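Nurketora Short-Term Rental Safety Checklist
Unit: Rolland House, 2nd floor rear
Inspected by: Felista Rweyemamu
Host: Fouad Obeidat
Date: 16th October
Permit status: renewal, entire unit

1. Smoke alarms
Pass. One in each bedroom and one in the hall. All sounded when tested. The hall unit is a Voltine and expires next December.

2. Carbon monoxide alarm
Fail. The alarm is in the kitchen drawer with its batteries out. Mount it outside the bedrooms before the next booking.

3. Fire extinguisher
Pass with comment. Charged, tag current. It hangs behind the pantry door and guests may not find it. Move it or put up a sign.

4. Exits
Pass. Front door and rear stairs both open without a key from inside. The rear stair light is slow to come on. Host says the landlord has been told.

5. Bedroom windows
Pass. The left window in the small bedroom sticks but opens fully.

6. Posted notice
Fail. The emergency sheet lists the old manager, Hélder Patrício. Replace with the current local contact, Nuanchan Jitpraphai, and add the permit number.

7. Guest belongings and soft furnishings
Comment only.

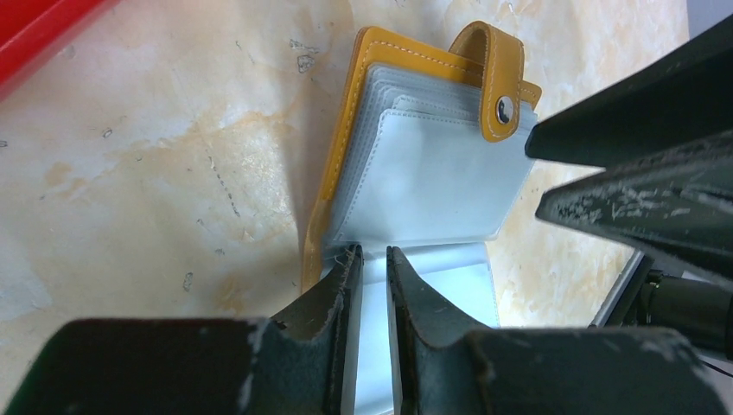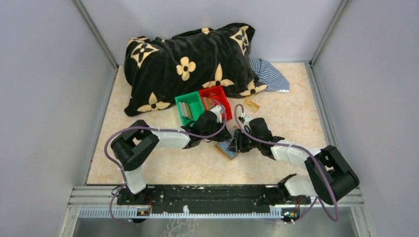 Item 7. First photo: yellow card holder, strap unsnapped. Second photo: black plush item with a cream-yellow floral print.

Lost property must be logged and kept for 50 days under the house rules. The log by the door has no entries after the summer. Spare bedding goes in the closet, well clear of the baseboard heater.

8. Hot water
Pass. 112 degrees at the bathroom tap.

9. Electrical
Pass with comment. Outlets near the sinks trip and reset correctly. Remove the extension cord under the living room rug.

10. Occupancy
Pass. Listing says four guests, permit allows four. Sofa bed is not advertised.

Result: conditional. Items 2 and 6 must be corrected within 20 days. Send photos of both to Chepkoech Temba at the permit desk. A second visit is needed only if the photos are unclear.

Host comment: Alarm will go up tonight. New sheet is being printed.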